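Home / Skatden / Collection FAQ

Skatden Collection FAQ

Answers for operators, annotators and partner sites contributing to the Skatden sorting set. Last revised in March. Questions about the policy code itself belong in the Andska FAQ.

What is Skatden?

Skatden is a set of two-arm tabletop demonstrations, recorded by teleoperation and used to train the Andska policy. The first release covers one family of tasks: picking small packaged goods off a table and placing them in trays. Jiser runs the collection and hosts the files. Lenihan is the recording tool installed at each station.

What counts as one example?

One example is one episode: from the moment the operator presses start in Lenihan to the moment the arms are back at their rest poses. It contains the camera streams, joint positions for both arms, gripper commands and the text instruction. An episode with any of these missing is rejected on upload.

How are the starting layouts chosen?

Lenihan shows a layout card before each episode. The card says which items go on the table, which trays are used and whether any tray starts with items already in it. Positions on the table are left to the operator. Please vary them. Early batches had nearly every item parallel to the front edge, and the policy learned to expect that.

Do the trays have to start empty?

No. Partly filled trays are wanted. A policy trained only on empty trays does poorly once it has to place an item beside or on top of another one. Follow the card, and do not tidy the items already in a tray unless the instruction says to.

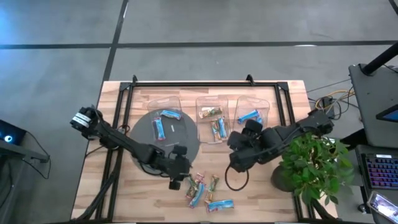 Sorting station, head camera view: bars in all three trays, five still on the table.

Why snack bars?

They are cheap, easy to replace and awkward in useful ways. Wrappers reflect light, bend under the fingers and change shape with handling. Several wrappers also share colors, so the policy cannot rely on color alone. Replace a bar when the wrapper splits or the printing wears off.

Should I clear other objects off the table?

Only if the card says so. Plants, plates and similar items are allowed as distractors as long as neither arm has to push them to finish the task. A distractor may sit under a tray. Keep it in the same place for the whole batch, then move it or swap it before the next one.

How many episodes are in a batch?

28. Smaller batches can be uploaded, but they wait in the queue until a reviewer merges them. Larger ones are split by the server.

How long should an episode take?

There is no minimum. Most run well under a minute. Lenihan stops recording at 600 seconds and marks the episode as timed out. Timed-out episodes are kept for analysis and left out of training.

What if I drop an item or miss a grasp?

Keep going. Recoveries are valuable, and an episode with one or two missed grasps is a normal episode. Set the "recovery" flag when you save. If an item leaves the table, stop and mark the episode as failed — do not reach in by hand while recording is on.

May both arms move at once?

Yes, if you can control them. Using one arm at a time is also fine. Avoid parking an arm over the trays while the other one works, as it blocks the head camera and the tray contents cannot be labeled.

How often do I recalibrate?

At the start of each session, after any cable is reseated, and whenever the Lenihan status line shows a joint offset warning. Calibration takes some 15 minutes. Data recorded under an offset warning cannot be repaired later.

How are instructions written?

Use plain commands of the kind a person would give: "put the blue bar in the right tray." Each layout has 4 wordings, and Lenihan rotates through them. Do not add brand names unless the card has them.

Can I delete a bad episode?

Operators can mark episodes but cannot delete them. Choose "failed" or "discard" and enter a short reason. Discarded files stay on the Jiser server until the batch is closed.

Where do I report a labeling error?

Open a ticket in the Skatden tracker with the batch ID, the episode number and the time offset. Corrections go out with the next release.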